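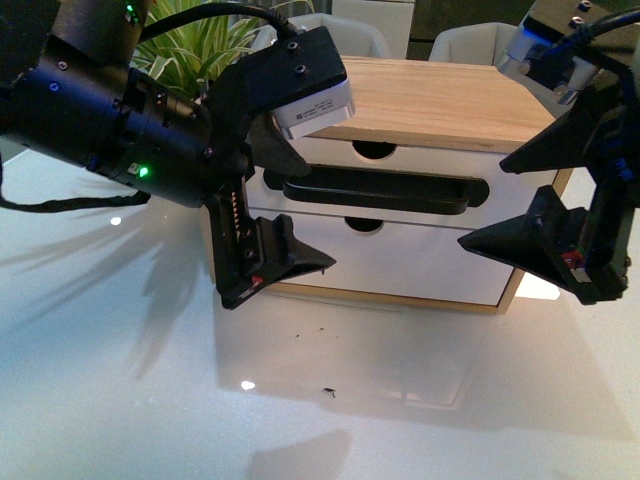
Re: [bench] Handles for the small two-drawer cabinet

From: Birthe Bisgaard
To: bench list
Date: February 22, 2025

Answers to the handle question are mixed in with the quoted message below. I trimmed the part about the lamp, which already has its own thread.

> I picked up one of the small cabinets, the kind that sits on a
> table, with white drawers and a wood-grain top. The drawers have
> the half-round cutout at the top edge and no handles. My mother
> has trouble getting her fingers into the cutout, especially when
> the drawer is full. Can I put a real handle on it, or will that
> split the front?

You can put a handle on it. The front will not split if you drill a pilot hole first and drill from the face toward the back, with a piece of scrap clamped behind. Without the scrap you will get a ragged edge inside the drawer. It won't show, but it catches on paper and yarn.

The cutout takes away material at the middle of the top edge. Stay well below it. On mine I put the handle a little under the center line of the front and it looks fine. If you put it close to the cutout, the two shapes run into each other and your fingers end up hitting the bar whenever you reach for the edge out of habit.

> The fronts measure 286 mm across. Is there a standard length of
> handle for that, or do I just pick what I like?

Pick what you like, but check the screw spacing before you buy. The overall length printed on the bag is not the same as the distance between the screw centers, and the bags are not consistent about which one they give. A bar that runs somewhere between a third and half the width of the front looks right to me. A longer one is easier for stiff hands, so in your case I would go long.

A black bar looks good against the white fronts. It also gives your mother something dark to aim for, which may matter more to her than the looks. I would get rounded ends. Square ends on a small cabinet catch sleeves when it sits near the edge of a table.

> Should I take the drawers all the way out to do this? The lower
> one sticks and I don't want to force it.

Take them out. If the lower one sticks, pull the upper one first and look down through the opening. Most of the time something has dropped over the back of the upper drawer and is lying behind the lower one. Tip the cabinet back a little with one hand on the top and it will usually slide away from the drawer. Do not pull hard on the cutout. The edge is thin there.

Once both drawers are out, wipe the inside and rub a candle stub along the bottom edges of the drawer sides. Wipe off the extra with a rag. I don't use spray on these. It gets on whatever you keep in the drawer.

> Last thing. I have a handle here from the Hikia box but no screws
> with it. Will any screw fit?

No. The Hikia handles we have in the box take a machine screw from behind, and the thread has to match. Wood screws will go in for a turn or so and then ruin the thread. Bring the handle with you and try screws from the jar by hand, with no driver, until one turns in smoothly. The length matters too. It should be the thickness of the front plus enough to get a good bite in the handle. If it is too long, the handle will feel loose even when the screw is as tight as it will go, and people then keep tightening and strip it.

If there is nothing in the jar, Casarska on the main street sells them loose for around 50 cents each. Take the handle along to the store.

Marking out

I do it this way. Others on the list have their own method and I am not trying to start that up again.

Cut a strip of stiff paper the same width as the drawer front. Fold it in half to find the center and open it out again. Lay the handle on the paper with the middle on the fold, and press the screw posts down hard enough to leave a mark. Poke through the marks with an awl. Tape the strip to the front, check that it is level with the top edge of the drawer, and mark through the holes. Then use the same strip on the second drawer. That way both handles line up even if your measuring is off.

Lay the front on a folded towel while you work. These white surfaces show every scratch. Brush the table and the drawer front clean before you set anything down, and again after drilling. One crumb of something hard under a metal handle will leave a line that does not come out. 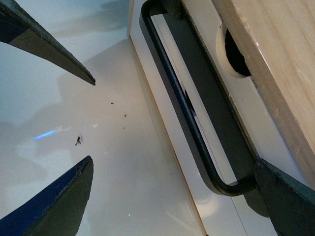
Musbridge Furniture Repair Club, Small Pieces Bench

I should add something about the cleaning, as it came up in December as well and I don't think it got written down anywhere.

Little dark bits stand out badly on a white surface, and the first thing most people do is rub at them with a thumb. Don't. Lift them with a piece of masking tape or use the soft brush that hangs by the door. If there is a gray smear left afterward, a damp cloth with a drop of dish soap takes care of it. Dry it right away, and go carefully near the wood edging where it meets the white. I have seen the edging lift on an older cabinet after somebody left a wet sponge against it.

Please don't use the scouring cream on the fronts. It takes the shine off and there is no getting it back.

For the handles themselves, check black metal ones for rough spots on the underside before you mount them. Run a finger along the inside of the bend at each end. If it feels sharp, a few strokes with fine paper will fix it, and a black marker covers the bare spot well enough. Do this before it goes on the drawer, when you can still turn it over.

After mounting, put some weight in the drawers and open and close them a number of times. Then snug the screws again. They nearly always take another quarter turn. If the cabinet slides forward on the table when your mother pulls on the drawer, stick thin rubber feet on the bottom. A handle gives you a lot more pull than a cutout does, and a light cabinet on a glossy table will move. The rubber feet are in the same box as the felt ones, so check which you have picked up. Felt will make it worse.

You asked off list if you should fill the cutouts. I would leave them alone. They do no harm, and anyone who takes the handles off later will want them.

The bench is free if you want to do the drilling there. Bring both drawers and leave the cabinet at home unless you also want the edging looked at. Let me know which, and I will put your name on the sheet.

Birthe

--
bench mailing list
To leave the list, send a blank message with "leave" as the subject.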